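Chapter 9
Packaging and Shelf Life

A package slows the exchange of gas, water vapor and light between a food and its surroundings. This chapter covers barrier properties, closures and storage tests. Rates of spoilage were treated in Chapter 8 and are used here without proof.

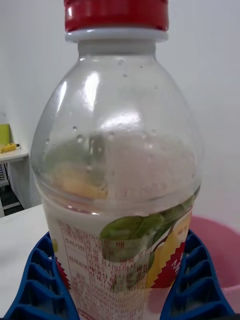

What is headspace?
Headspace is the volume between the surface of the product and the closure. Its oxygen content sets an upper limit on early oxidation in a sealed pack.

9.1 Permeability
Gas passes through a plastic wall in three stages: it dissolves in one face, diffuses across, and leaves at the other. At steady state the flow is proportional to area and pressure difference and inversely proportional to thickness. In the Mottram storage trial (Tóth and Katayama), 408 packs were held at constant temperature and 117 were withdrawn for gas analysis.
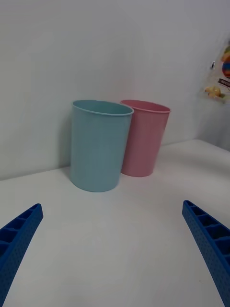 267

Wall thickness is rarely uniform in molded containers. Calculations based on the mean value underestimate the flow through thin regions.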